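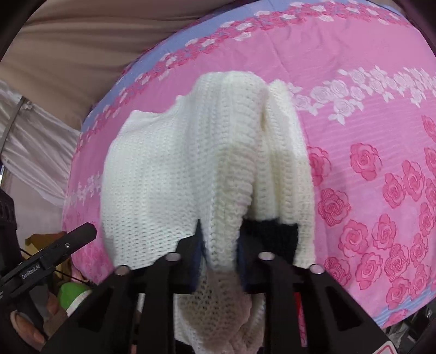 2 min read

Pastelik Student Robotics Club – Frequently Asked Questions

What does the club work on this term?
Cloth handling. Members record household tasks with hand-held grippers, and the recordings are used to train a folding policy for the Baloyi arm. Knitwear is the current category. Towels were finished in June.

Who can join?
Any enrolled student at Pusell. First-year students may record but may not edit the training scripts until they have passed the safety check.

How long is a session?
Two hours, starting at 4:00 p.m. Each pair takes turns with the grippers and the log sheet.

How many recordings are needed?
The target is 3000 clips. The first 900 were set aside for testing and are not used in training. A clip is rejected if the garment leaves the work surface or the log entry is missing.

Why knitwear?
It stretches, and the fingers can pick up two layers when one was intended. Thick folds also hide the edges that the policy uses to find a sleeve or hem.

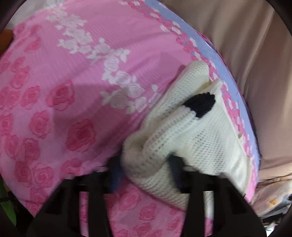
Do I need to know how to program before I join?
Recording requires no programming. Members who want to work on training take a short Python course with Young-sook Um during their first term.

Is there a competition?
The club enters the Futarwood folding event. Teams are limited to four members – alternates may attend but cannot operate the arm.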